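Chapter 3
Surfaces, Light and Glare

3.1 Introduction

Chapter 2 treated the work surface as a fixed height with a load on it. This chapter treats it as something the eye has to look at for hours. The finish of a table, the color of the wall behind it and the position of the lamps set how well small parts can be told from their background, and they affect how soon the worker tires.

Three quantities are used throughout. Illuminance is the light that falls on a surface. Luminance is the light that leaves it toward the eye. Reflectance links the two. A matte surface sends light out evenly in all directions, so its luminance changes little as the head moves. A glossy surface adds a mirror-like part, and it is this part that produces veiling glare.

The running case is the bench survey at the Semside works, where 231 stations were measured before and after relighting. Readings at the old benches reached 605 lux directly under the lamps and fell off sharply toward the edges. Section 3.4 gives the full method.

A dark surround lowers stray light but raises the contrast between task and background. If the task area is pale, the eye must adapt each time it leaves the work — a small cost per glance, and a large one over a shift.
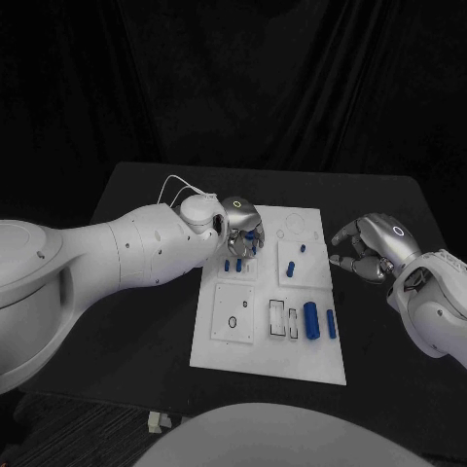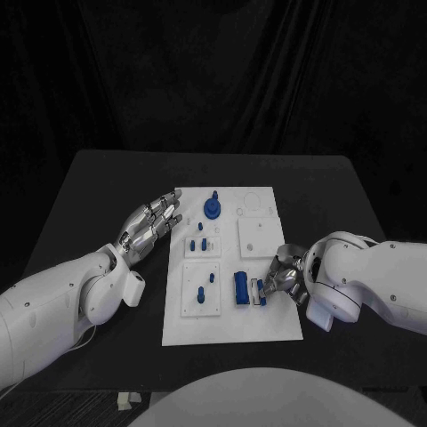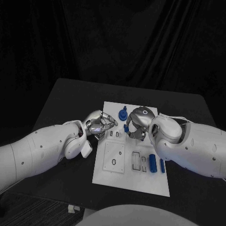 Dark tabletop with a black curtain behind.

Prothero objects to this line of reasoning. In a reply to the first edition, Prothero wrote that adaptation cost had been overstated, that most glances away from the work are too short for the eye to adapt at all, and that direct glare from badly placed lamps explained the Semside complaints better than any property of the bench. The objection is partly accepted here. Section 3.5 separates the two effects and keeps the surround constant while the lamps are moved.

3.2 Terms and Units

Luminance is given in candelas per square meter and illuminance in lux. Reflectance has no unit and lies between zero and one. For a matte surface, luminance equals illuminance times reflectance, divided by pi. The relation fails for glossy finishes, which are left to Section 3.6.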